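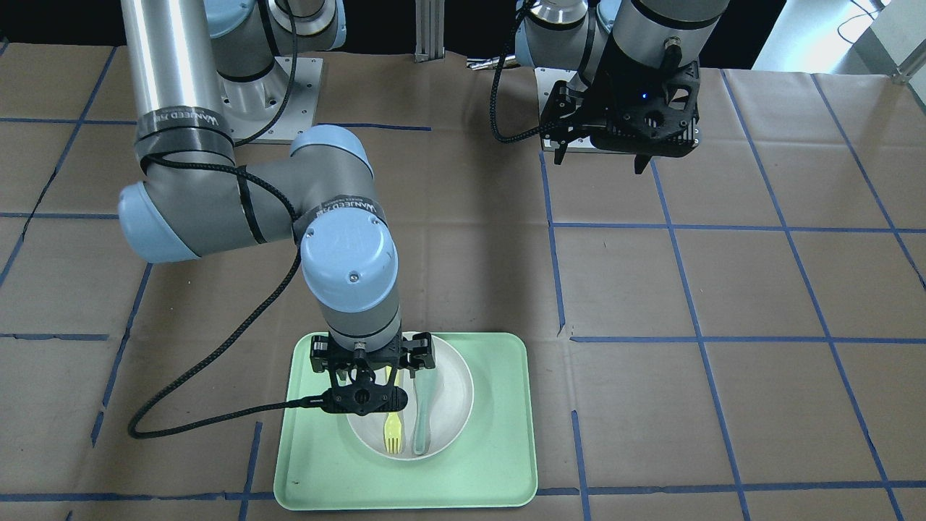 The Putberg senior lunch program has finished its second quarter under the Louro grant. This report covers meals served, the kitchen repairs, and the items we said we would look into after the spring site visit. Lunch is served at the old grange hall, built in 1905, and delivered on the east side of town. The menu has not changed much, but we have changed what it is served on. The foam boxes are gone from the hall, and diners now get a plate on a rectangular tray in the same light green as the one shown. The trays were bought with the equipment line and came in under the budgeted amount.

Report date: July 19, 2003

Meals and enrollment

We served around 900 meals a month over the quarter. Enrollment stands at 137, which includes people who come only once or twice a month. Hall attendance was lower in the hot weather and deliveries went up to match. We moved one cook's hours to earlier in the day so the delivery bags could leave before the hall line opened. That has mostly worked, although the east side route still runs late when the soup does.

Soft foods remain the hardest part of the menu. We have added a second soft option on stew days and dropped the baked fish, which came back uneaten too often.

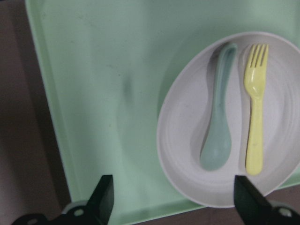 Natnael Workneh wrote in his comments on the draft that the soft menu should be offered to everyone without their having to ask at the counter, and that a few people would sooner skip lunch than ask. We agree. The sign-up card will be reprinted with a box for it, and the drivers will carry the new card on their routes.

Kitchen repairs

The floor drain and the hood fan are done. The walk-in cooler is not. Zisby replaced the door gasket under warranty, but the compressor still cycles more than it should and we are waiting on a second visit. In the meantime dairy is bought in smaller orders – this costs more per case and shows in the food line as a small overrun. We expect to absorb it by the end of the grant year.
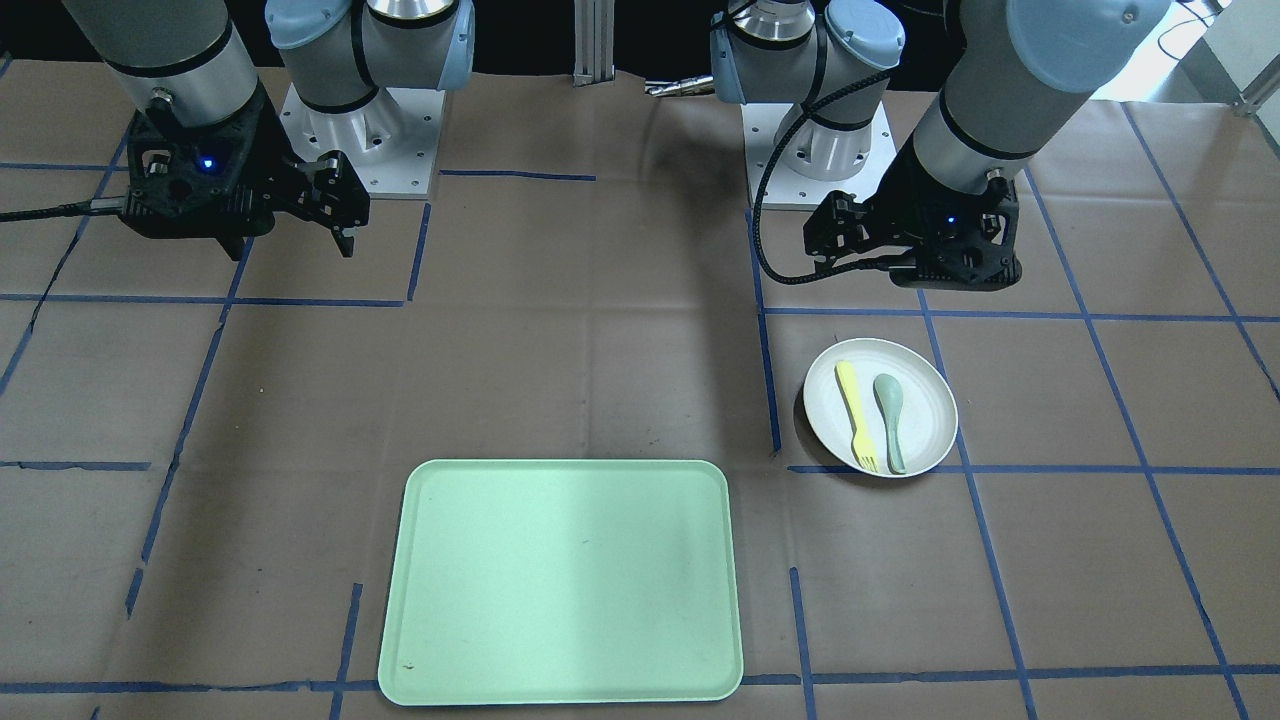 The water heater was not in the original scope. It is old and slow to recover after the first load of dishes, and we would like to move unspent money from the signage line to cover part of a replacement. A written request will follow once we have a second price.

Deliveries

There are now three delivery routes. The Brulum road route was split in two in the spring, and the shorter drive has helped with keeping food at temperature. We still need a backup driver for it.

Next quarter

Work planned through September includes the cooler, the new sign-up card, and a short survey on portion size. The survey will be handed out at the hall and with deliveries over the same week.
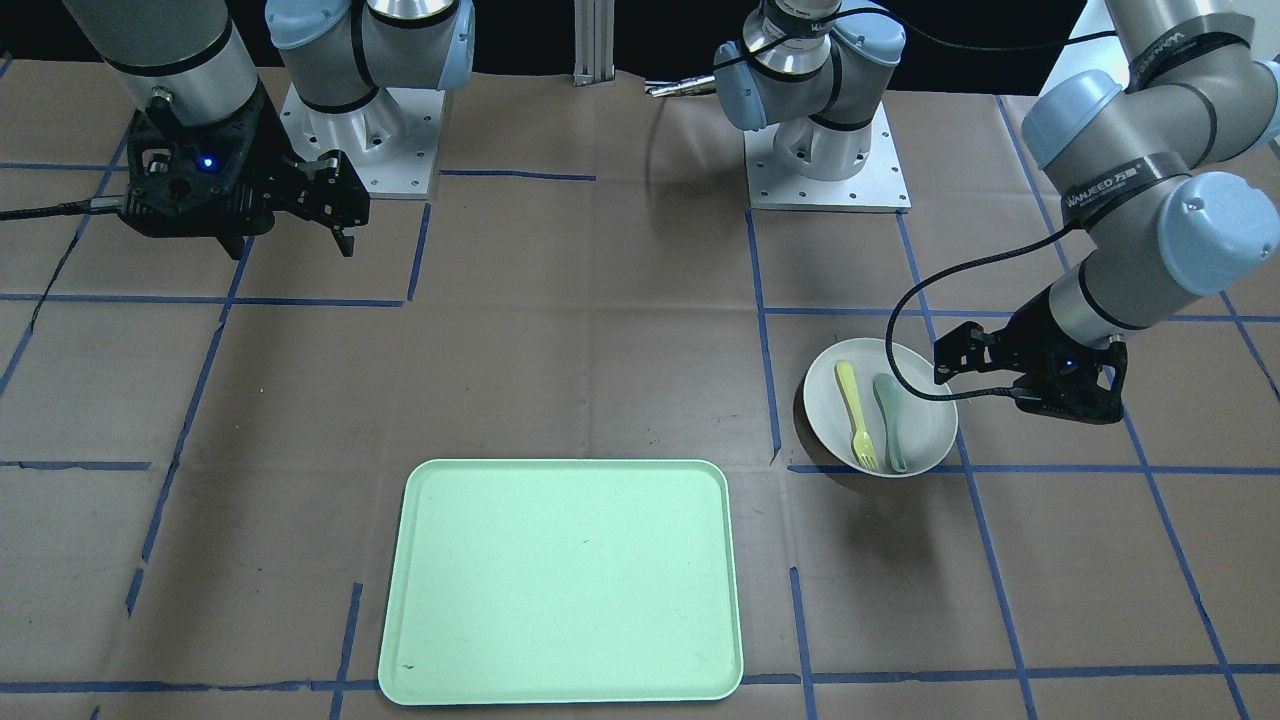
Brown paper surface marked off with blue tape.

The expense sheet and the menu calendar are attached separately.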